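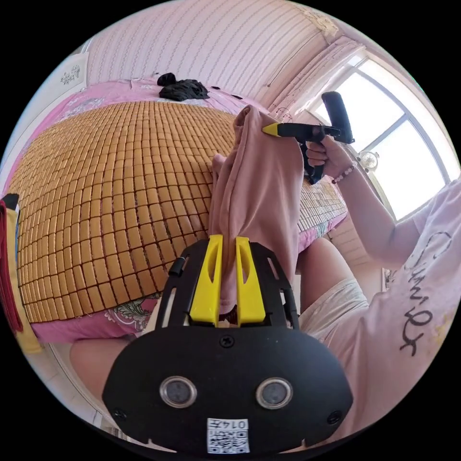
4.2 Garments handled on the bed

Of the 698 laundry episodes in the Amini household set, 465 took place on or beside a bed, and these turned out to be the richest part of the whole collection! A bed is a generous work surface: wide, soft and close to the dresser, so people spread out and take their time. Soft single-colour garments were the items we kept returning to (Figure 3), as a bunched garment has no obvious front, hem or shoulder until somebody finds an edge and opens it up.

Figure 3. A pink garment gathered into a vertical bunch over the bed, held near the bottom and at its upper part.

Following Issahaku and Hofstetter, we coded each episode from first contact with the cloth to its release. In 84 episodes the garment was gathered, let go and gathered again before any fold was made, a delightful pattern we call re-bunching. It was far more common with tops than with towels or pillowcases, and we'd love to see it tested on heavier winter clothes. Colour of the garment had no effect on the coding.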